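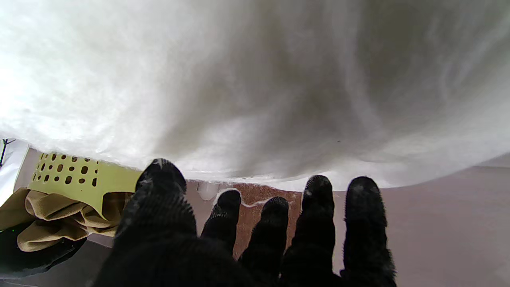
White fabric, close up, with a little fuzz along the edge.

My neighbor Washington Prado owns a pair of socks that contain silver. He told me this at seven in the morning, over the recycling bins, with the pride other men save for boats. The silver is there in very small particles, and it kills the bacteria that make feet smell like feet. The socks cost him more than my shoes.

I have nothing against silver or against Washington. My complaint is with the label, which said "advanced freshness technology" and left it at that. If a company is going to put metal on my ankles, I'd like to be told how much, how it is held there, and how much of it leaves in the laundry.

That last part matters more than the smell. Silver that washes out of a sock goes down the drain, and it doesn't stop being hard on bacteria when it gets to the treatment plant, where bacteria are the staff.

I asked two sellers. Akitz sent me a coupon for 15 percent off. Wanar took 8 days to reply that their finish was "safe when used as directed," and I have been wearing socks without directions since childhood. 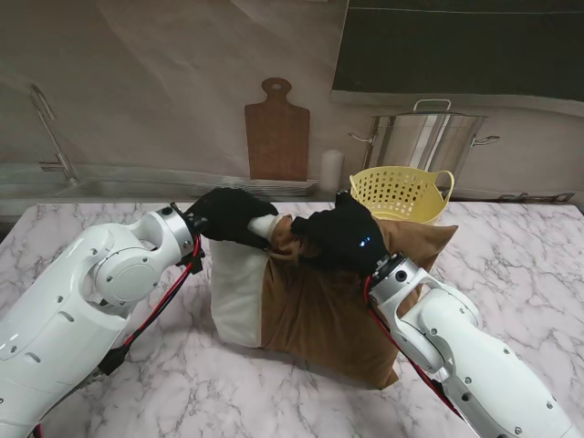
A pillow and its brown pillowcase on a marble-patterned tabletop.

Bit-na Ahn, who spent years testing fabric finishes and now teaches high school chemistry, thinks I'm worrying about the wrong end of it. Amounts vary a great deal from one product to the next, she says – some shed most of their silver early, some hardly any – and a blanket warning would be as useless as a blanket promise. Fine. Then print the number. We manage it for the sodium in soup.

The usual objection is that shoppers won't read it. Most won't. I don't read the fiber content on my sheets either, but somebody does, and the mill knows it.

Until then I'm sticking with plain cotton and washing it when it smells. Washington has ordered the matching undershirts.

Recent in Opinion
The Mamano paint recall and the trouble with "low odor"
Who checks the air in a nail salon?
Maeng wants your old batteries, but only some of them
My scented trash bags and I are no longer speaking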